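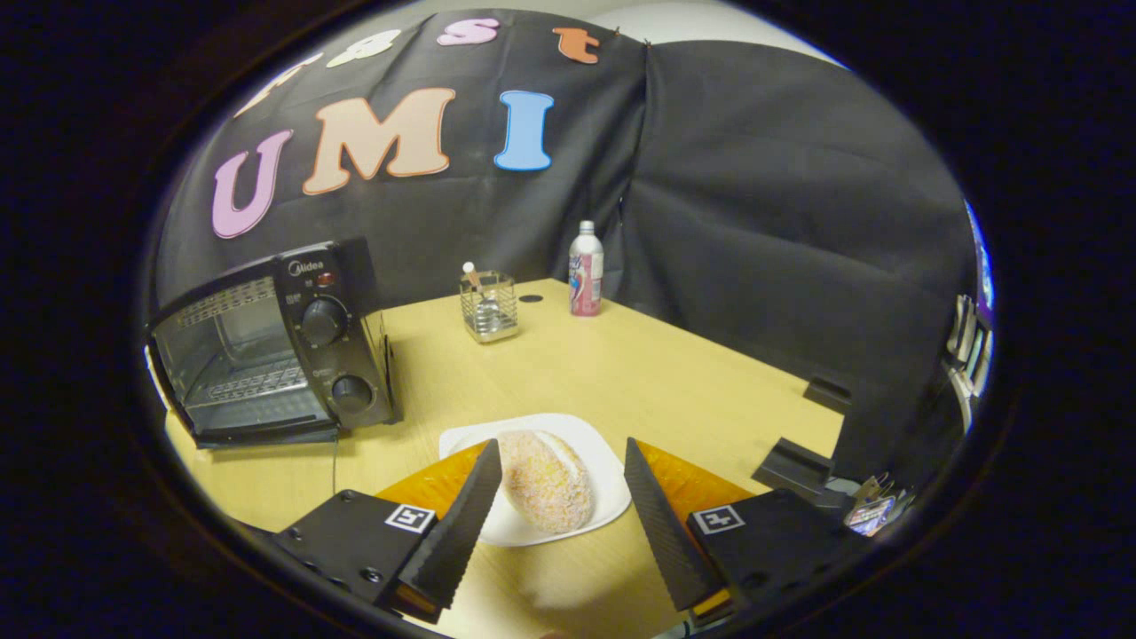
Zuckerkringel auf dem Teller, links der kleine Midea

Hannelore Fröhlich
12.08.2023
Hallo ihr Lieben, ich habe mal wieder eine Frage, bei der ihr mir bestimmt helfen könnt. Ich backe meine Kringel immer am Vortag und möchte sie zum Kaffee noch einmal schön warm haben - im kleinen Ofen, die Mikrowelle macht sie mir zu lappig. Wie heiß stellt ihr ein, und zuckert ihr vorher oder nachher?

Waslow
Liebe Hannelore, die sehen ja zum Reinbeißen aus! Ich nehme 80 Grad und 11 Minuten auf dem Rost, gezuckert wird bei mir gleich nach dem Backen.

Ulludier
Da muss ich leider widersprechen. Bei 80 Grad trocknen sie mir nur aus. Lieber richtig heiß und dann bloß 2 Minuten, und den Zucker erst danach, sonst klebt er am Rost.

Waslow
Bei mir klebt nichts, aber ich nehme auch groben Zucker und lasse die Kringel vorher 40 Minuten bei Zimmertemperatur stehen.

Diekmann
Und den schönen weißen Teller bitte nicht mit hineinstellen, mir ist so einer im Oktober gesprungen!

Hannelore Fröhlich
Danke euch allen, ich probiere morgen beides aus und berichte dann.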